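Withholding rate table for cross-border royalty payments, kept in `rates.csv`. Last checked January 4, 2025.

## Contents

The file has 233 rows covering 92 payer countries. Each row gives the domestic rate, the treaty rate and the article it comes from. Technical service fees are in a separate column, as many treaties tax them differently.
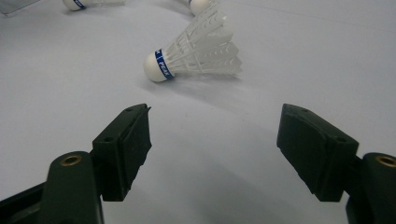
Ynyr Prosser asked whether the treaty rate already includes surcharge. It does not. Add surcharge only when you use the domestic rate.

## Known gaps

- 11 rows have no protocol date.
- Equipment rental is left blank where the treaty text is unclear.
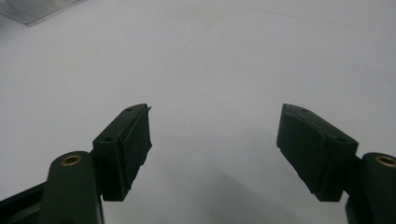 Blank cells should be read as "not checked". Do not treat them as zero when you load the file into Plovby.

## Updates

Next review is in May.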